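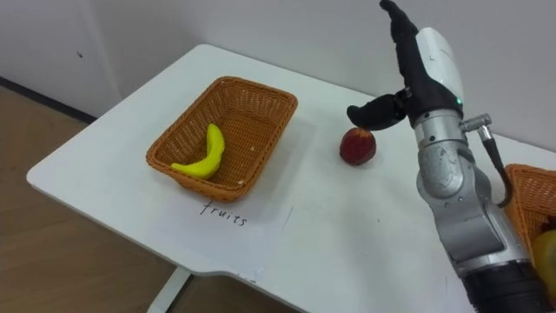 Granis Mesh Wi-Fi Kit, 2 pack

I've been selling modems and routers out of the Lirnwood shop for a good while now, and this is the kit I put in my own house, so you'll have to forgive me if I go on a bit.

The Granis is a mesh system. One unit plugs into your modem or NBN box and the other goes wherever your signal gives up, and the pair of them share one network name. You walk from the kitchen to the back deck and your phone just stays on (my old extender used to drop every video call at the laundry door, drove me mad!).

I get asked a lot whether it'll make a slow plan faster. Sorry, no. If your plan tops out at 80 Mbps, that's the ceiling. What it does do is get more of that speed to the far bedroom, and for most people who ring me that's where the trouble was all along.

Setup is through the Pavimow app. You'll need your provider's username and password if you're on an older connection, so dig those out first. Mine took one cup of tea. Put the second unit roughly halfway to the dead spot, not right in it, and keep it out of the TV cabinet. If the light stays orange, bring it a room closer and try again.

What's in the box
2 Granis units
2 power adaptors (Australian plug)
1 short network cable
Quick start card, tiny print, grab your glasses

The details
Dual band, 2.4 and 5 GHz
2 network ports on each unit
Up to 7 units on one network
Parental controls and guest network included, no subscription
White only, I've asked about black and there's no sign of it

Will it work with my provider?
I've had it running on fibre, cable and fixed wireless without any fuss. If you have a home phone plugged into the router your provider gave you, keep that router and run the Granis in bridge mode behind it. There's no phone socket on these.

My one grumble is the lights. They're bright at night, and the switch to dim them is buried under Advanced in the app. Otherwise I'm very happy with it, and the colour does blend in on a bookshelf.

In stock at Lirnwood, pickup or post. Single add-on units are sold separately.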